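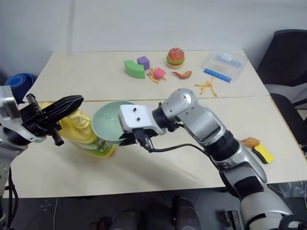 Karim Najjar had been told the open day would start at ten, so he came at half past nine and sat in the car park at Bellgate until the doors opened. He had his sister's letter in his coat pocket and he had read it twice on the train and once on the bus. When they let him in, a young woman with a lanyard took him along a corridor to the demonstration room, where the arms were already working at a long pale table with a seam across it. One of them was holding a green bowl, tipped over to one side, and the other had its fingers open by a yellow bottle that lay on the table. Farther back were the things for later, foam blocks and a toy hamburger and two lots of toy chips. Karim looked at the hamburger for a while. He had not expected toys.

"You can stand closer," the young woman said. "Up to the tape."

He stood up to the tape. Three other people came in behind him, a couple and a man with a notebook, and they stood up to the tape as well.

"We call this one Elell," the young woman said. "The visitors like it to have a name. It's learning to clear a table."

"How long has it been learning?" said the man with the notebook.

"This table? Since April."

The man wrote that down. Then he asked how many times it had tried, and she said she would have to look, and went to a screen on the wall.

"1,756 goes with the bottle," she said. "842 with the bowl. The bowl came later."

Karim thought about his father, who had cleared tables at the Pukbridge Hotel for most of his working life. He must have done it more times than that in a single summer. He carried four plates on one arm and could get a cloth round a table with the other hand while he talked to the customers about the weather. At home he never cleared anything. He sat where he was until Karim's mother took the plate away, and if she was late taking it he pushed it an inch towards the middle of the table and waited.

Now he was eighty-one and his hands shook, and he dropped things. Karim's sister had written to say that she could not go on doing the mornings and the evenings both. She wrote letters when she was angry. If she had only been tired she would have rung. At the bottom she had put the address of Bellgate and the words, They are looking for homes to try it in. Go and see.

So he had gone to see.

The arm with the bowl moved. It was slower than he would have liked. It swung the bowl out over the table, stopped, seemed to have second thoughts, and put it down with a small knock. The couple clapped. The woman of the couple then looked round to see if clapping was allowed.

"Does it know it's a bowl?" she said.

"It knows where to hold it," the young woman said.

"But if it was a different bowl?"

"Then it would probably be all right. If it was a very different bowl, we'd see."

The other arm closed on the bottle and lifted it. The bottle turned in the fingers, and Karim heard himself breathe in. It slipped and landed on its side again and rolled a little way, and the arm stayed where it was with its fingers shut on nothing.

Nobody clapped. The young woman touched something on the screen.

"It'll have another go," she said.

It had another go. It opened its fingers and came down in a different place, nearer the cap, and this time the bottle went up and stayed up. It went across the table and was stood on its base, and the arm drew back. The whole thing had taken as long as it takes to boil an egg.

"What happens to the one it dropped?" Karim asked. It was the first thing he had said.

"How do you mean?"

"Does it get told off?"

She laughed, and then saw that he would like an answer. "It gets kept," she said. "We keep all of them. The bad ones are useful."

After that there was coffee in the next room, and a talk by a man from Fukuda who supplied parts and had brought slides. Karim sat through the slides. There was a form on each chair, with a space for the name of the person in the home and a space for what they found difficult. He wrote his father's name in the first space. In the second he wrote Plates. Then he wrote Buttons, kettle, the tablets in the morning, and when he ran out of room he turned the form over and carried on down the back.

The young woman came round collecting them. She read his standing up.

"It can't do buttons," she said. "I should tell you that now. It won't be doing buttons for years."

"What about the plates?"

"Plates, maybe. Plastic ones to start with."

He tried to think of his father with a plastic plate. He tried to think of him at the kitchen table with those two arms on the other side of it, taking all that time over a cup. He would watch them. He wouldn't be able to help it. He would say the left one was holding it wrong, and he would be up out of his chair to show it.

"Could he come and look at it?" Karim said. "My father. Before anybody decides."

"Of course he could. There's another open day next month."

"He'll have things to say to it."

"It won't hear him, I'm afraid."

"No," Karim said. "He's used to that. He trained waiters."

She wrote something on the corner of the form and gave him a leaflet with the bus times on it. He had missed the quarter to, so he went back along the corridor to the demonstration room and stood at the tape until it was time for the next one.

Posted in April by Karen Oldcastle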